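# Using a Work Cloth for Small Pieces

Last updated August 11, 2020

A work cloth is a plain cloth that goes on the table before the small pieces come out. It stops them from sliding and rolling, it keeps them in one area, and when you finish it folds up and goes in a drawer. We use one for game pieces, craft blocks, beads, screws, and anything else that comes in a little plastic bag.

These steps cover choosing a cloth, laying it out, working on it, clearing it, and folding it.

## What you need

- One plain cloth, or a smooth kitchen towel. Ours is 24 inches on the long side.
- A flat table with a clean, dry top
- A bag or container for the pieces
- A tray for anything made of metal (optional)

Pick one solid color that is different from your pieces. White pieces are easy to find on blue and hard to find on cream or pale gray. Stay away from prints, especially small ones.

Texture matters more than thickness. Terry loops catch on corners and let small blocks lean, so a flat weave is better. Very slick cloth slides around by itself and is not much help. The Plurdale cloth we started with was too slick and ended up as a dust cover for the sewing machine. Wash a new cloth once before you use it. A lot of new cloths have a finish on them that sheds lint for the first few hours of use.

## Step 1: Spread the cloth

Wipe the table first. A crumb under the cloth makes a bump, and cubes will tip on it.

Hold the cloth by two corners, lay the far edge down, and lower the rest toward you. Then put both hands flat in the middle and push outward to the edges. Small wrinkles are fine. Deep ones will hide things, so work those out before you go on.

Leave bare table on all sides if you can. If the cloth hangs over the edge, someone will catch it with a sleeve.

## Step 2: Set out the pieces

Open the bag over the cloth and not over the table. Take out only the pieces you plan to use and leave the rest in the bag. Keep the bag on the near side of the cloth, where you can reach it without passing your arm over the work.

Larger pieces go in a loose row across the middle, with enough space to pick each one up without touching the next. The row doesn't have to be straight. Metal parts go in a tray at the back of the table, off the cloth — they are heavy enough to drag it when you move them, and some leave marks.
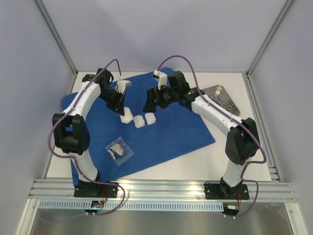

**Can I use a paper towel if I don't have a cloth?**

A paper towel will do for a short job with dry pieces. Tape down the corners, and expect it to tear if you move anything heavy across it.

## Step 3: Work in one direction

Start at one side of the row and go to the other. Return each piece to its place in the row when you are done with it. If you have two people at the table, give each person one side and let them meet in the middle.

Lift pieces instead of pushing them. Pushing a block across cloth gathers the fabric in front of it, and then the whole row moves. If that happens, stop and flatten the cloth again before picking up the next piece.

Renata Durán teaches this with the bag closed between turns. It is slower, but a tipped bag loses a lot less.

## Step 4: Clear the cloth

Put the pieces back in this order:

1. Smallest pieces first, straight into the bag.
2. Larger pieces next, in the bag or in their own box.
3. Close the bag and move it off the cloth.
4. Run a flat hand over the cloth from one edge to the other.

Item 4 is the one people skip. Check along any wrinkles, too. If you keep labeled sets, match the number on the bag to the number on the box before you put it away. Our box 3064 spent most of February with the wrong bag in it.

## Step 5: Fold the cloth

1. Flatten the cloth on the table one more time.
2. Bring the far edge over to the near edge and line up the corners.
3. Smooth from the fold toward the open edge.
4. Fold again, side to side.
5. Hold the top edge and pull the bottom edge gently until it lies flat.

If the top edge gathers while you hold it, you are pressing too hard or your hands are too close together. Move your grip out toward the corners, let go of the slack, and press down lightly. A soft cloth will keep some diagonal lines from the way it was handled. They don't need to be ironed out for this use.

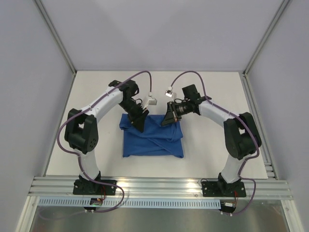 *Folded blue cloth: lower edge flat, upper edge bunched.*

The size of the finished fold depends on the drawer. Ours has to fit a space 9 inches wide, so it gets one more fold than the steps above.

## Storing and washing

Store the cloth flat, on top of the boxes. Rolled cloths take up less room but they curl at the ends the next time you spread them, and small pieces roll off the curl.

Shake it outdoors before washing. Wash it with like colors, skip the fabric softener, and dry it on low. Softener leaves the surface slick, and you will notice the blocks starting to drift.

If the cloth slides on a smooth table, put a sheet of rubber shelf liner under it. Bergþóra Fogh uses two strips instead of a full sheet, one under each short side, and that holds well enough for light pieces.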